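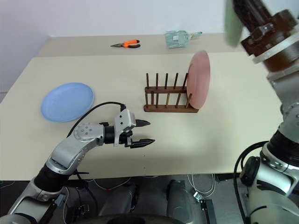 Projects > Year 2 > Product Design > Reports

Peg spacing in a small wooden dish rack
Student project report, October
By Mangubat

Print this page | E-mail this page

1. Background

The brief asked for a study of one common kitchen object and a proposal for changing it. The object chosen was the upright plate rack. Racks of this type hold each plate on its edge between two rows of pegs, so that water runs off both faces. They take up less room than a flat draining tray but are easier to knock over, and the gap between pegs limits which plates will fit.

2. Rack and plates

The rack used was a Vamus, made of dark brown wood. It has a rectangular base frame and two parallel rows of pegs. The back row is tall and rises above a crossbar. The front row is shorter. One of the front pegs is much lighter in colour than the rest of the rack, almost yellow. This made a useful marker and slots were recorded by their position relative to it.

The plates were round, with a light blue one and a pale pink one used for most of the work. The blue plate has a raised rim and a slightly sunken centre. All loading was done on a cream tabletop with the rack near the middle, leaving space for a plate to be laid flat at the left before it was picked up.

3. Method

A trial consisted of lifting one plate from the table, placing it in a given slot and letting go. A trial was counted as a failure if the plate slid forward, rolled out of the slot or moved the rack. Results were written on a paper form and typed up at the end of each session. The plan was for 2000 trials. The final total was 2081, as one session had been logged under the wrong slot and was repeated in full. The wrongly logged trials were kept in the total but left out of the slot comparison.

No washing-up liquid was used. Plates were wiped dry between sessions.

4. Results

There were 17 failures. Most took place in the two end slots. With a plate in the rightmost slot, the rim passes beyond the end of the base and a small push on the rim is enough to turn the rack. The plate also leans well over to one side, as the slot is wider than the plate is thick. Plates in the middle slots leaned by a similar amount but did not move the rack.

Plate height had little effect – the rim stood above the pegs in every slot tested, and the crossbar stopped it from going further back.

5. Proposed change

The proposal keeps the peg rows and lengthens the base frame by around 2 cm at each end. A test piece was cut in the workshop and fixed under the frame with screws. Narrower slots were also considered, but deep-rimmed plates such as those in the Furneck range would then need every second slot.

6. Limits

Only one rack was tested. Bowls and cups were left out. The Flavaso rack listed in the project plan did not arrive in time and no comparison was made. The test piece has been loaded by hand but has not been through a full set of trials, and the screws will need to be replaced with glued joints before it is used near a sink.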